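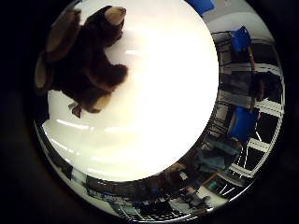 Tridmont Portable Draw Set, 32-Ball

Product type: manual draw equipment for cup and league competitions
Supplied by: Ekel Sports Equipment
Availability: in stock, dispatched from the Denodwood warehouse

Overview

The Tridmont Portable Draw Set is a complete kit for conducting an open draw in a soccer competition. It is intended for regional associations, school leagues, indoor tournaments and clubs that run their own preseason cup. The standard set supports fields of up to 32 teams, drawn either as a straight knockout or from seeded pots into groups.

All parts pack into one hard case. No power supply or software is needed. The set can be used on any level table with a clear working depth of at least 2 feet.

Contents

32 hollow draw balls, two-part, screw closure
4 clear bowls with weighted bases
1 large mixing bowl
1 pack of printable name slips, perforated
8 group header cards, A through H
1 magnetic results board, folding
32 magnetic name strips, dry-erase
1 hard carrying case with foam insert
1 printed procedure booklet

Draw balls

Each ball is molded in two halves that join with a short screw thread. A half turn opens or closes it. The halves are opaque, so a folded slip can't be read through the shell. All balls in a set come from the same production batch and are matched for weight before packing. Replacement balls should be ordered with the batch code printed inside the case lid. Mixing balls from different batches is not recommended, as small differences in surface finish can be felt by hand.

The standard color is white. Sets with four colors, eight balls of each, are available for competitions that use separate pots and want the pot to be visible on the results table.

Bowls

The four pot bowls each hold nine balls with enough room to mix them by hand. For a 32-team draw with four pots, eight balls go into each bowl. The mixing bowl holds the full set and is used for knockout rounds without seeding. Bowls are clear acrylic and should be washed with mild soap and water only. Glass cleaner containing ammonia will cloud the surface over time.

Results board

The board folds once at the center and stands on two rear struts. The front is divided into eight columns of four rows. The reverse is printed with a knockout bracket for 16 matches. Name strips accept any standard dry-erase marker. Strips left written for more than a few weeks may need a damp cloth to clear completely.
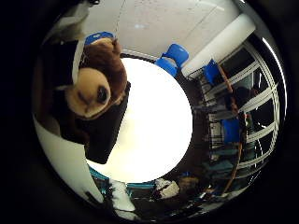 The strips hold firmly on the board in normal indoor conditions. Outdoors, in wind, the board should be laid flat or secured to the table with the two clips stored behind the left strut.

Seeded draws

The procedure booklet covers three formats: open knockout, seeded knockout and group stage from four pots. For group draws it includes a method for keeping teams from the same district apart. The method works as follows. Before the draw, each team is given a district letter, which is written in the corner of its name strip. When a team is drawn, it is placed in the first available group, in alphabetical order, that has no team with the same letter. If the remaining teams can't all be placed under this rule, the last placement is moved forward one group and the check is repeated.

The booklet includes blank check sheets for this purpose. A draw of 32 teams with one restriction normally takes less than half an hour, including announcements.

Home and away order in two-leg ties is set by draw position. The first team drawn plays the first leg at home unless the competition rules state otherwise.

Specifications

Maximum teams, standard set: 32
Maximum groups: 8
Ball closure: screw thread, half turn
Bowl material: clear acrylic
Board: folding, magnetic, dry-erase, two printed sides
Packed weight: 9 kg
Case: hard shell, two latches, padlock eyelets
Warranty: 2 years on board and case, excluding wear to printed surfaces

Price

Standard set, white balls: $475
Four-color set: price on request
Sales tax and shipping are calculated at checkout. Purchase orders are accepted from schools and registered leagues.

Options and spares

Karimi velvet draw bag, black, for use in place of a bowl
Karimi extension pack, 16 additional balls and name strips
Spare name slips, perforated sheets
Spare strut clips, pair
Custom header panel for the results board, printed with competition name

The extension pack increases the set to 48 balls. The results board isn't enlarged by the extension pack, and a second board is required for more than eight groups.

Storage and care

Store the case flat, away from direct sunlight. Close all balls before packing. Balls stored open may warp slightly in a hot vehicle, and the thread will then bind. Check that all slips have been removed before the set is put away.

Ordering notes

Custom header panels are printed to order and can't be returned. Orders for panels needed before the December cup draws should be placed early in the fall. Standard sets may be returned unused in the original case, with the slip pack unopened.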